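Mise à jour le 9 février 2020. On complète au fur et à mesure, soyez indulgents.

# Questions fréquentes – Fête de l'écrevisse de Wiltaletti

**C'est quand ?**
En mai, comme d'habitude. Date exacte affichée à la mairie et ici dès que la préfecture a répondu pour la route du lavoir.

**Où ça se passe ?**
Sous la halle, place Rernow. S'il pleut, toujours sous la halle. Les bancs du fond prennent l'eau, arrivez tôt.

**Ça existe depuis quand ?**
1927. Interrompue pendant la guerre, reprise ensuite, on n'a pas retrouvé l'année. Si vous avez de vieilles affiches, ça nous interresse.

**Combien ça coûte ?**
Entrée libre. Repas : 11 euros, une portion d'écrevisses, pain, fromage, café. Vin à part. Menu enfant sans écrevisses (jambon, purée), demander le tarif à la caisse.

**Faut-il réserver ?**
Pour le repas, oui. On a presque 300 places et l'an dernier on a refusé du monde dès midi. Bulletin à déposer à l'épicerie Jugah, avec le chèque. Pas de réservation par téléphone, ni par message sur la page de la fête, personne ne les lit le week-end.

**Vous prenez la carte ?**
Non. Espèces et chèques. Distributeur le plus proche : Plindico, sur la place de l'église.

**Les écrevisses viennent de la rivière ?**
Non, plus depuis longtemps. Elles viennent d'un élevage, et sont cuites sur place au court-bouillon. Merci de ne pas apporter les vôtres, même si elles sont très belles. Certaines espèces ne peuvent pas être transportées vivantes – renseignez-vous avant d'aller pêcher.

**Je suis allergique aux crustacés, je peux venir ?**
À la fête oui, au repas on déconseille. Tout est cuisiné dans la même tente et on ne peut rien garantir, y compris pour les frites.

**On peut emporter sa part ?**
Oui, retrait à partir de 11 heures côté parking. Apportez un récipient ou un sac isotherme, on n'en fournit pas. Cuites du matin, à manger le jour même ou le lendemain, et au frigo entre les deux. 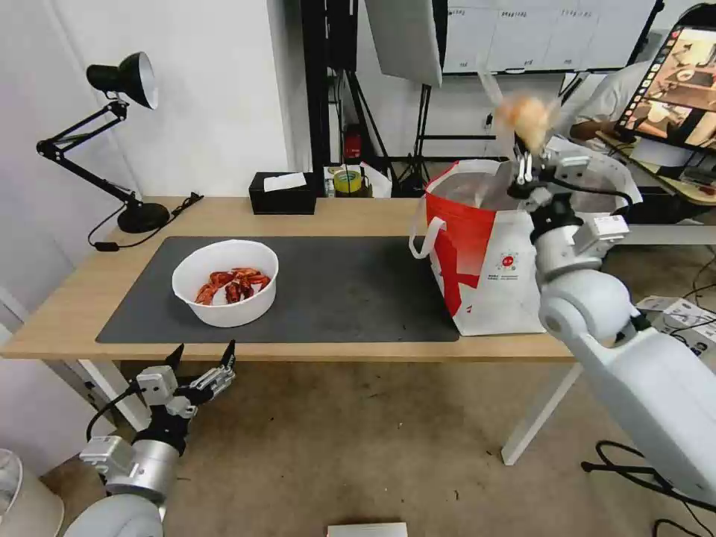

Pour les grosses commandes (plus de 3 kilos), prévenir une semaine avant. Pas de livraison.

**Comment on les mange ?**
Avec les doigts. Détacher la tête, presser la queue, tirer. Rince-doigts et citron sur les tables. Évitez la chemise blanche.

**Et les chiens ?**
En laisse, et pas sous les tables du repas svp.

**Où se garer ?**
Pré derrière le stade, fléché. Rue de la halle fermée toute la journée, riverains compris. Places handicapés devant l'école.

**Je veux tenir un stand**
Inscription au mêmes endroit que les repas. Artisans et producteurs seulement. Pas d'électricité côté lavoir, prévoir une rallonge pour les autres emplacements.

**Remboursement si j'annule ?**
Jusqu'à une semaine avant, oui. Après, non, mais vous pouvez donner votre ticket à quelqu'un, il n'est pas nominatif.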